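Kitchen and Storeroom Assistant, Paracha Community Larder, Pusdale
Part time, 12 hours a week, starting in August

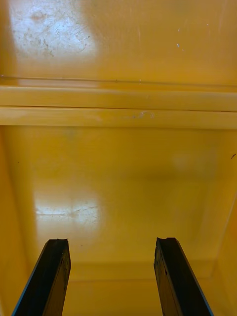

Mustard yellow, up close.

Are you good with people, handy with a label maker and not too bothered by the smell of onions? We are looking for a cheerful, steady person to join us at the Paracha Community Larder in Pusdale, and we would love to hear from you, whether you have worked in a kitchen for years or have only ever run your own at home (which, as anyone with a family will know, is quite enough experience to be going on with!).

The Larder has been going for 9 years. Last year we handed out 2,653 food parcels, and on top of that we serve a hot lunch on two days a week for anyone who fancies company with their soup. We are a small, friendly team and everybody mucks in.

What you would be doing

Checking in deliveries from the Candasano bakery and our other suppliers, and putting them away with the oldest stock at the front.
Making up parcels, including those for people with allergies or without an oven.
Helping the cook with vegetables, serving and the washing up.
Keeping the storeroom clean and the stock book up to date. It is still a paper book, and we are rather fond of it.
Having a chat with people when they come in, and noticing when somebody would sooner be left in peace.

What we would like from you

You will need to be able to lift boxes of tins, or to ask for help with them. A food hygiene certificate would be handy, but we will gladly pay for the course if you haven't got one. Your spelling doesn't matter a great deal; your handwriting does, a little. Mornings suit us best, though we can be flexible around school runs.

You will get a free lunch on your working days, paid holiday and a bus pass for the Trarnetti line, which stops right outside.

How to apply

Write us a letter, up to 2 pages, telling us a bit about yourself and why you like the sound of the job. Drop it in at the front desk or post it to the Larder, marked "Storeroom job". If you would like to look round first, do come in any lunchtime and we will put the kettle on.

Posted June 29, 2023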